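Borkdale extends kitchen repair grants to renters

27/01/2018

The Borkdale town council has voted to open its kitchen repair grants to renters, a change that tenants' groups in the Flukcombe neighborhood have asked for since the program began. 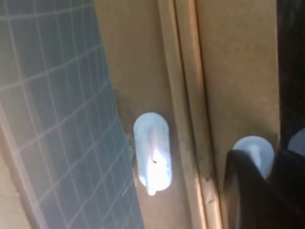
Until now only people who owned their homes could apply. Under the new rules, a tenant with a lease of at least one year can ask for up to $1067 toward repairs, as long as the landlord signs the form and agrees not to raise the rent on account of the work.

The money can go toward plumbing under the sink, cabinet doors and hinges, counters, tile and grout, wiring for a stove, and exhaust fans. It can't be used for new refrigerators or dishwashers, or for work that has already been finished and paid for.

The town received 87 applications from homeowners last year. Council member Agata Mazza, who wrote the change, said the fund had money left over when the year closed and that she saw no reason to let it sit.

"We had people calling from the older buildings in Flukcombe every week, and the clerk had to tell them no," Mazza said at the meeting. "Those kitchens were put in a long time ago. A lot of them have had nothing done except paint."

The vote came after a long discussion that began in November, when the council first heard the proposal and sent it back for more work. Several members wanted to know what would happen if a tenant moved out soon after the repairs were made. The final version says the improvements stay with the apartment, and that a landlord who ends the lease early without cause must pay the grant back to the town.

Landlords were divided. Tamer Akl, who owns two small buildings on Dostura Street, told the council he supported the grants but worried about the paperwork.

"I'd sign it tomorrow," Akl said. "My question is how many times I'm going to have to sign it. If every tenant sends in a separate form for every cabinet, I'll be at the town office more than I'm at home."

In response, the council agreed that the repairs for one apartment can be listed together on a single form. A landlord with several tenants applying in the same building may also ask for one inspection visit to cover all of them.

Others who spoke were less pleased. One building owner said the rent rule went too far and asked that it be dropped. The council kept it in but limited it to 2 years from the date the work is approved. After that, the usual rules on rent increases apply.

Applicants will need one written estimate for jobs under $1000 and a second estimate for anything above that. Tenants may do simple work themselves, such as replacing knobs, rehanging doors or regrouting a wall, and claim the cost of materials with receipts. Electrical and gas work must be done by a licensed contractor, and the license number has to be on the estimate.

Income limits are the same as they were for homeowners. Households that already get help with heating bills qualify without sending in more records.

Forms are at the town clerk's office and at the Fiore branch library, where staff can make copies of leases and estimates at no charge. The clerk's office said the old homeowner form will still be accepted from homeowners, but renters must use the new one, which has a blue stripe across the top. Applications will be handled in the order they come in, and those missing a landlord's signature will be mailed back.

Inspectors will visit before work starts and again when it is done. Payment is made after the second visit, either to the tenant or straight to the contractor. Mazza said she had hoped to offer part of the money in advance, but the town's attorney advised against it.

The council also put off a separate request to include bathrooms in the program. Members asked for a cost estimate first, and the item will come back with the spring budget. A request from the Flukcombe tenants' group for evening office hours at the clerk's counter was passed to the town manager.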